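Table Manners for the Home Office

When the Whitlock county library closed its second floor to the public, the people who had worked there every day went home and took over whatever flat surface they could find. Five months on, many of them have stayed put. Some bought a desk. Most did not.

The trouble with a shared table is that it has to be cleared. Dean Dunmore works for Vukberg, a small insurance office, and does his billing at home from 7 in the morning. He used to leave his papers out overnight. By July he had lost one invoice for $68 and found it inside a cookbook. Now everything goes into one tray before supper — pens, mail, charger and all.

Pale wood-grain tops are a common choice for this kind of double duty. 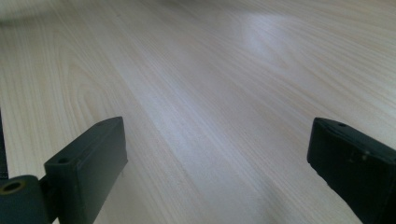
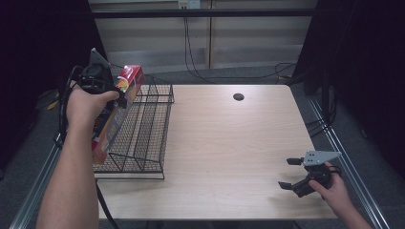

Dunmore says the tray matters less than the hour. If he stops at the same time each day, the table is ready for supper and the work is easy to find in the morning. On days he runs late, he eats standing up.

His wife would like a separate room. They have priced a small addition with Praltov, a local builder, and put the plans aside until next year. For now the tray lives on top of the refrigerator.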